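Shelf sags in the middle after a few months. Thicker board, or something else?

Asked in Home & Workshop > Shelving and Storage
Viewed 605 times

I have a run of open shelves along one wall of a home office, bought as a Livitz kit in August. The boards are particleboard with a white melamine face, 5/8 inch thick, and each one spans 36 inches between brackets. They are loaded with books, mostly hardbacks, two deep in places. The middle of the lowest shelf is now visibly down. A straightedge laid across the front shows a gap of just over 1/4 inch at center.

The kit instructions give a load of 100 pounds per shelf but do not say whether that assumes an even load or what span it applies to. I weighed the books on the worst shelf with a bathroom scale and got 69 pounds, so I am under the figure.

Questions:
Is the board failing or is this normal?
Will turning it over fix it?
If I replace it, is 3/4 inch enough, or do I need to go to a different material?

I would like to keep the same brackets if possible. They are Dristton steel angle brackets, screwed to studs, and they have not moved.

2 answers

Answer 1 (accepted)
Leandro Cordero
Answered Fri 5 December

The board is not failing. What you have is creep. Particleboard under a constant load keeps bending slowly for months after the load goes on, and the final sag can be double what you measured on the first day or more. A load rating usually refers to the shelf not breaking or coming off the wall. It tells you very little about how straight the shelf stays.

For a shelf supported at both ends with an even load, the numbers that matter are these.

Span. Sag goes up with the cube of the span if the total load stays the same. If the load per foot stays the same, as it does with a full row of books, it goes up with the fourth power. Going from 36 inches to 30 cuts the sag by about half.

Thickness. Stiffness goes up with the cube of the thickness. From 5/8 to 3/4 inch gives you 1.7 times the stiffness in the same material.

Material. Common particleboard is poor, MDF is usually a little better, plywood is a good deal better with the face grain running lengthwise, and solid hardwood is better again. Grade varies a lot, so look up the modulus of elasticity for the sheet you plan to buy.
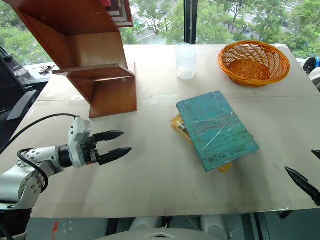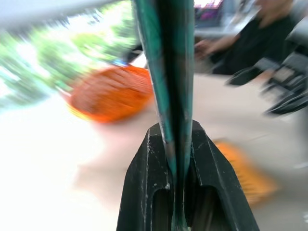

A front edge strip is the cheapest improvement. Take a piece of solid maple or oak 3/4 by 1-1/2 inches, set it on edge, and glue it along the full length of the front with the top flush. It behaves as a small beam. On a board 10 or 12 inches deep it will do more than the move to 3/4 inch stock. Glue it with the board unloaded and held flat — if you glue it with the sag in place, the sag stays.

Turning the board over works for a while. The crown settles out, then it starts to go down the other way. Fine as a stopgap.

In your case I would use 3/4 inch plywood, add the edge strip, and keep the brackets. If there is a stud near the middle, add one bracket there and stop worrying about the board.

Comments on this answer

Does the strip need screws as well?

No. Wood glue is enough on plywood. On melamine you have to cut back to the raw edge first, because glue does not hold on the coating or on the edge tape.

Answer 2
Ternitero

Had the same thing with Valcárcel shelves, the long ones. I put the heavy books at the ends by the brackets and the light stuff in the middle, and it slowed down a lot. Mine were 6 feet with a bracket in the center and they still sagged. Also check the wall plugs if you have any that are not in studs. Can't help with the plywood part, I never replaced them.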